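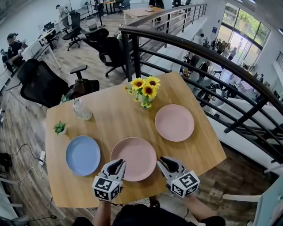

Why do some episodes from the table-setting task load with the right gripper's track missing?
The importer drops a hand's track when its tag cube goes unread for longer than the gap limit, and the default limit is too short for two-handed plate work. Raise the limit, re-run the import, and send back only the episodes that still fail.

Ticket: right-hand track missing after import
Project: Zitden, table-setting set
Opened: April 2024
Status: closed, one follow-up open

Reported
Batch uploaded from the Doucette site, 3,015 episodes. Import into Steltance finished without errors, but 321 episodes show a left-hand track only. Video plays normally in all of them. Training job was held.

Checked first
Upload checksums match. Disk was not full. Both grippers are listed in the session file with the correct tag numbers, so this is not the swapped-ID problem we had in February. Recalibrated from the site's own calibration clip and got the same result.

Second look
Opened a handful of the bad episodes by hand. In each one the operator turns the right wrist inward while lining up a plate, and the cube faces away from the camera. The tag comes back once the hand relaxes. The importer has already given up on the track by then and writes nothing for the whole episode, including the good part at the start. The log line is there, but it is marked "info", so it never reached the summary page.

Tried
1. Gap limit raised from 6 frames to double that. Re-ran the bad episodes only. 274 recovered with both tracks.
2. Raised it again. No further episodes recovered, and two of the good ones picked up a visible jump where the gap was filled in. Put it back to the step 1 value.
3. Ran the remaining failures with the older Fasisix tracker. No change.

Fix
Step 1 setting saved to the project profile. Anyone importing plate or bowl tasks should pick that profile from the list. The default profile has not been changed, as the single-hand tasks depend on it.

The episodes that still fail are marked "re-record" and left out of the training split. Please do not delete them. The video can still be used for the object labels.

Note to site
Ask operators to keep the cube turned toward the head camera when they set a plate down, and to approach from the side if the wrist has to turn. Slower is fine. Do not move the cube on its mount, or the offset will be wrong for every session after that.

Follow-up
Change the dropped-track message from "info" to "warning" so it shows in the import summary. Request filed with the Steltance queue, no reply yet.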